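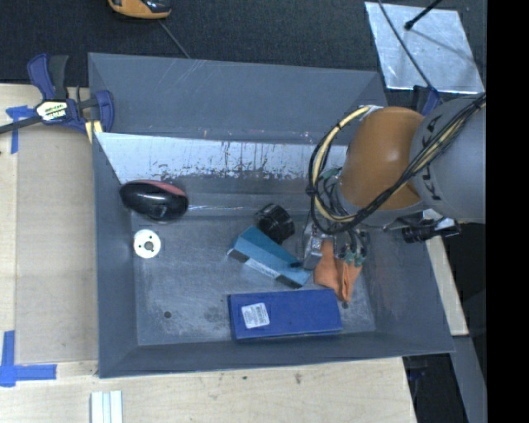 第5章 混装箱与散件的存放

5.1 什么是混装

前四章讨论的货物都有一个共同点：一个容器里只放一种东西。整箱的纸巾、整托盘的瓶装水、整盒的螺钉，只要知道容器的编号，就知道里面是什么，数量也可以由容器的规格推算出来。本章处理另一种情况。一个箱子里有几种不同的物品，大小不一，软硬不一，有的带包装，有的没有包装，彼此之间没有隔板。这样的箱子叫混装箱，箱中的物品叫散件。

混装在仓库里很常见。退货区收到的包裹拆开以后，里面的东西往往先倒进同一个箱子，等待分类。拣货时为了少走路，一个订单的几种商品也会放进同一个箱子，一起送到打包台。小型零售店的后仓面积有限，零散的尾货常常合并存放。家庭搬家时最后装的那几个纸箱，也属于混装。

混装的好处是省地方、省容器、入箱快。代价在取货的时候才显出来。物品互相压着，要找的那一件可能在下面；标签可能朝下；软的东西会塞进硬的东西之间的空隙，拿的时候连带扯出别的。仓库管理上把入箱省下的时间和取货多花的时间放在一起比较，才能判断某一类货物是否适合混装。本章末尾的练习会用到这种比较。

本章学完以后，读者应当能够：按形状和软硬给散件分类；说出各类散件在箱中的常见姿态；为一组给定的散件安排入箱次序；读懂并填写混装箱的登记单；判断一个混装箱是否需要重新整理。

5.2 散件的分类

给散件分类有许多办法，按商品类别分，按重量分，按价值分，都有用处。本章只关心物品在箱子里怎样放、怎样取，所以按外形和软硬来分。常用的分法有四类：盒状件、柱状件、软件和异形件。

5.2.1 盒状件

盒状件指有平整表面、棱角基本垂直的物品，大多数是带纸盒或塑料盒包装的商品，例如牙膏盒、药盒、灯泡盒、文具盒。盒状件的特点是能够稳定地平放，也容易并排或叠放。

盒状件又分为方盒、扁盒和长盒。长盒的长度明显大于宽和高，平放时稳定，竖放时容易倒。在混装箱里，长盒几乎总是躺着的，有时与箱壁平行，有时斜着。斜放的长盒占地最多，因为它与箱壁之间留下的三角形空隙很难再放进别的盒状件。整理混装箱时，先把斜放的长盒转到与箱壁平行，通常就能腾出一块可用的地方。

盒状件的标签一般贴在面积最大的一面或者一端。标签朝上时，不必拿起物品就能看到；朝下或朝向箱壁时，必须翻动。入箱时多花一点工夫让标签朝上，是混装作业中最基本的要求。

需要注意的是，盒子的颜色不能代替标签。同一厂家的几种规格常用同样的蓝色或绿色外盒，只在标签上印出不同的字。第3章讲过的核对办法在这里照样适用：颜色用来找，标签用来认。

5.2.2 柱状件

柱状件指截面为圆形或接近圆形的物品，例如罐头、胶带卷、手电筒、水杯、喷雾瓶。柱状件立着时稳定程度取决于高与底面直径之比，侧倒以后会滚动。

在没有隔板的箱子里，柱状件往往侧倒，并且停在某个支撑物旁边。支撑物可以是箱壁，也可以是一个盒子的侧面。取走这个支撑物，柱状件就可能滚到别处。因此取货时如果要拿的是盒状件，应当先看它旁边有没有靠着它的柱状件。

表面有棱纹的柱状件滚动得慢一些，但不能因此当作不会滚动的物品处理。箱底倾斜或者搬运时箱子晃动，它一样会移位。

5.2.3 软件

本书所说的软件指柔软的物件，与计算机程序无关。布料、衣物、手套、毛巾、绒布袋都属于这一类。软件没有固定的外形，揉成一团和叠好以后占的地方差别很大。

软件在混装箱中有两种作用。叠平以后铺在箱底，可以当作垫层，减少硬物与箱底的磕碰。揉成团塞在空隙里，可以限制其他物品移动。但是软件如果本身就是要发给客户的商品，就不应当拿来当填充物，否则会起皱、沾灰，甚至被盒角勾破。仓库里当作垫料使用的布，应当选用与商品颜色不同的布，避免混淆。

软件的取放有一个特殊问题：很难看出它从哪里开始、到哪里结束。一块皱起来的布，露在外面的可能只是一部分，其余压在别的物品下面。直接拉扯容易带动旁边的东西。稳妥的做法是先确认它上面没有压物，再从中部提起。

5.2.4 异形件

不属于前三类的硬质物品都归入异形件，例如衣架、剪刀、水龙头配件、带把手的工具、玩具车。异形件的外形不规则，容易互相勾住。带尖头或刃口的异形件不得裸露混装，必须先套上护套或装入盒中，装盒以后按盒状件处理。

表5-1 四类散件的比较

类别 平放稳定性 能否叠放 常见问题
盒状件 好 能 标签朝下、斜放占地
柱状件 侧倒后差 一般不能 滚动、失去支撑
软件 好 叠平后能 边界不清、起皱
异形件 因物而异 一般不能 勾连、划伤其他物品

实际作业中会碰到介于两类之间的物品。装在软塑料袋里的螺丝，外形像软件，内容是硬的；圆角的首饰盒，有平面也能滚半圈。遇到这种情况，按它最容易出问题的那一面归类。袋装螺丝按异形件处理，因为它会压坏下面的东西。

5.3 容器

5.3.1 材料与形状

混装用的容器有纸箱、塑料周转箱、金属箱和金属丝筐。纸箱轻便，适合发货；塑料周转箱可以反复使用，适合库内流转；金属箱耐磨，适合长期固定在一个工位上使用；金属丝筐透气，从侧面就能看到内容，但小件会漏出去。

箱壁有直壁和斜壁之分。直壁箱的容积利用率高，靠着箱壁放盒子也整齐。斜壁箱上口比箱底大，手容易伸进去，空箱可以套叠，靠近箱壁的物品也比较好拿。斜壁箱的缺点是盒状件靠不紧，盒子的下棱碰到箱壁底部时，上棱与箱壁之间仍有缝隙，小件会落进缝里。

箱底使用久了会有划痕。划痕本身不影响使用，但浅色划痕多的深色箱底，或者污渍多的浅色箱底，会使小而薄的物品不容易看出来。定期清理箱底，应列入工位的日常保养。

5.3.2 尺寸的选择

选择混装箱的大小时，先看最长的一件物品。箱底的长边应当能让这件物品平放，不必斜着。其次看深度。箱子越深，装得越多，下层物品也越难取。对于要人工翻找的混装箱，深度应使操作者在箱旁自然站立时，手掌可以平贴箱底。需要弯腰探身才能够到底的箱子，只宜存放整批倒出的货物。

5.3.3 箱子放在什么上面

箱子放在桌面上作业时，桌面应当平整，并且比箱底四面都宽出一些，留出临时放置物品的地方。木桌面摩擦大，箱子不易滑动，但金属箱拖动时会刮伤桌面，应当抬起来移动，或者在下面垫一层薄毡。放在滚筒输送线上的箱子，作业前必须先挡住，使其不能前后滑动。

5.4 入箱的次序

把一组散件放进混装箱，次序不同，结果差别很大。下面是通用的步骤。

第一步，清空箱子，检查箱底有没有遗留物。上一批的漏件混入下一批，是混装作业中最常见的差错。

第二步，把要装的物品在桌面上摊开，按上一节的四类分好。

第三步，先放长盒。沿着箱底的长边平放，标签朝上。

第四步，放方盒和扁盒。重的在下，轻的在上。叠放时上面的盒子不要超出下面盒子的边缘。

第五步，放柱状件。能立的立着放在两个盒子之间；不能立的侧倒放，轴线与箱底长边平行，两边都要有支撑。

第六步，放异形件。放在盒子之间的空位里，尖角朝向箱中，不朝向箱壁外侧有孔的地方。

第七步，放软件。叠好以后放在最上面。若软件是商品，应当装袋。

第八步，填写登记单，插在箱外的卡槽里。

上面的步骤适用于一次装齐的情况。退货区的箱子是随到随放的，做不到先放长盒，后放软件。对这种箱子只要求做到两条：标签朝上；后放的物品不要完全盖住先放的物品。

例5-1

Hundulero 日用品仓库的退货区使用同一种斜壁箱。某日下午送来五件退货：一个长条形的灯管盒、一个小家电的纸盒、一支黑色手电筒、一件未装袋的橙色雨披、一把开罐器。送来的次序是雨披、手电筒、开罐器、纸盒、灯管盒。

如果按照送来的次序直接放入，雨披在最下面，被手电筒和开罐器压住，纸盒又压在它们上面，下不平；灯管盒最后放，只能斜搭在纸盒上。要取雨披时，必须把其余四件全部拿出来。

按照本节的步骤重新安排，灯管盒沿长边平放，纸盒放在它的旁边，手电筒侧倒在两个盒子之间，开罐器放在纸盒一端的空位，雨披装袋叠好放在最上面。这时任何一件都可以单独取出，最多需要先移开一件软件。

两种放法用的是同一个箱子，装的是同样的东西。第二种放法入箱时多用了一点时间，主要花在把五件物品摊开和给雨披装袋上。

5.5 取货

取货比入箱更依赖观察。取货前应当看清三件事：要取的物品在哪里；它上面压着什么；它旁边靠着什么。三件事都看清以后再伸手。

5.5.1 遮挡

一件物品被另一件盖住一部分，叫部分遮挡；完全盖住，叫完全遮挡。部分遮挡时，可以根据露出的颜色、棱边或标签的一角认出物品。完全遮挡时，只能依靠登记单知道它在箱中，位置要靠翻找。

翻找应当有次序。把上层的物品逐件移到箱外的空位上，找到目标以后再放回。在箱内把东西推来推去，往往会把目标推到更难取的地方，柱状件也会因此滚动。

5.5.2 抓取的部位

盒状件从两个相对的侧面夹取，不要抓盒盖。盒盖没有封牢的，应当托住底面。长盒从中部夹取，夹在一端时另一端会下垂，碰到旁边的物品。

柱状件从两侧夹取，夹的方向与轴线垂直。带喷头或旋盖的，不得提着喷头或旋盖拿起。

软件从中部提起，提起以后停一下，看有没有别的东西跟着起来。

异形件要先看清楚它与其他物品有没有勾连。勾连的，先在原处解开，再提起。

5.5.3 靠近箱壁的物品

紧贴箱壁的物品，有一个侧面伸不进手指。处理的办法是先把它向箱子中央拨开一段距离，再按正常的办法夹取。拨动时手放在物品靠近箱底的部位，放得太高，高而窄的盒子会倾倒。

箱角处的小件最难拿。小件经常出现在箱角的工位，可以在箱角放一块斜垫，使小件不能停在那里。

5.5.4 取货后的复位

取走一件物品以后，箱中会留下空位。空位旁边如果有失去支撑的物品，应当立即扶正或者放平。为了取货而临时移到箱外的物品，要在离开工位之前全部放回。桌面上不应当留下任何没有归属的散件。

5.6 登记单

混装箱的内容从外面看不出来，登记单就是它的目录。登记单至少包括以下各栏：箱号、物品名称、数量、入箱人、取出人、备注。

登记单的物品名称应当写商品名，不写外观。“蓝色长盒”这样的写法只能供入箱人自己使用，换一个班次的人就可能找错。外观可以写在备注栏里，作为辅助。例如名称栏写“台灯灯管”，备注栏写“蓝盒，标签在左端”。

每取出一件，就在相应的一行签名。不允许等到全部取完再一起补签。补签的登记单与实物不符时，没有办法判断差错出在哪一次。

案例：Brikeseck 配件店的后仓

Brikeseck 是一家卖家居配件的商店，后仓有40个混装箱，摆在四层货架上，由 Princess Calimlim 管理。最初每个箱子外面贴一张白纸，店员放进什么就写什么，取走时划掉。到了八月，不少白纸已经写满，新的内容写在背面或者另贴一张，取货时要把两三张纸对着看。

Calimlim 做了两处改动。她把纸换成可以抽换的卡片，写满就誊到新卡上，旧卡留存；又规定每个箱子只放同一个货架区的商品，例如灯具区的尾货只进灯具箱。箱内仍然是混装，但范围缩小了。改动以后，店员找货时先按商品的区域确定箱子，再看卡片，不再逐箱翻找。

夜班的 Duván Ayala 提出过另一个办法，在每个箱子里加隔板，把混装箱改成分格箱。试用以后，长盒放不进格子，只得斜插，上端高出箱口，箱子无法上架。隔板后来只保留在存放小五金的几个箱子里。

这个案例说明，隔板适合尺寸相近的小件，对长短差别大的散件帮助不大。读者在考虑加隔板之前，应当先量出最长的一件。

5.7 什么时候需要重新整理

混装箱用过一段时间，原来的次序会逐渐打乱。出现下列任一情况，就应当把箱子倒空，按5.4节的步骤重新装：

箱中有物品完全被遮挡，并且连续两个班次没有被取出；
登记单与实物不符；
有物品高出箱口；
有包装破损或内容物漏出；
箱底看得到不属于登记单上的小件。

整理的时间最好安排在业务较少的时候。许多仓库选在星期日上午。整理时一次只倒一个箱子，装好并登记以后再倒下一个。两个箱子同时倒在一张桌子上，东西很容易放错，尤其是两个箱子里有同样的商品时。

整理中发现的破损件，放进专门的待处理箱，不要放回原箱。待处理箱也要有登记单，备注栏写明原箱号。

5.8 混装与分装的比较

分装是指每种物品各用一个容器。下面几点可以帮助判断该用哪一种。

周转的快慢。每天都要取的商品应当分装，取货省下的时间会一次次累积起来。难得取一次的尾货可以混装。

数量的多少。同一种商品只有一两件时，单独占一个箱子不合算。数量多到能铺满箱底时，就应当分出来。

物品之间是否相容。有气味的、会掉色的、会渗漏的，不得与其他商品混装。食品和清洁用品不得混装，包装完好的也不例外。

外观是否容易混淆。两种商品外盒相同而规格不同，最好不要放在同一个混装箱里。必须放在一起时，可以把它们分别套袋。

Trastolico 和 Masson 是同一城区的两家小件寄存公司，经营范围相近，做法不同。Trastolico 接收客户的物品以后不开箱，客户怎样装就怎样存。Masson 要求客户把物品摊开登记，再由员工装箱。前者收件快，客户临时要取其中一件时，需要客户本人到场翻找；后者收件慢，员工可以根据登记单代为取出。两种做法各有适用的客户。存了就不动的，用前一种方便；隔几天要取一件的，用后一种方便。

本章术语

混装箱：内有多种物品且没有隔板的容器。
散件：混装箱中的单个物品。
长盒：长度明显大于宽和高的盒状件。
软件：没有固定外形的柔软物件。
部分遮挡：物品的一部分被其他物品盖住，其余部分可见。
完全遮挡：物品全部被其他物品盖住。
复位：取货以后把移动过的物品放回并放稳。

思考与练习

一、从家中或教室里找出8件大小不同的物品，按盒状件、柱状件、软件和异形件分类，并说明归类的理由。对于难以归类的物品，写出你认为它最容易出现的问题。

二、把上题的物品按随意的次序放进一个箱子，请一位同学从中取出指定的一件，记下他移动过哪些物品。再按5.4节的步骤重新装箱，请他取出同一件，比较两次的结果。

三、例5-1中，如果退货里再增加一个玻璃杯，没有包装，应当放在什么位置？是否应当与其他物品放在同一个箱子里？

四、为你整理过的箱子填写一张登记单。交给一位没有见过箱内物品的同学，看他能不能只凭登记单找到每一件。

五、Brikeseck 的后仓如果改为全部分装，会遇到哪些困难？从货架、容器和店员的工作三个方面各写一段。

下一节从盒状件的叠放稳定性讲起，其中要用到第2章的重心概念，建议先复习。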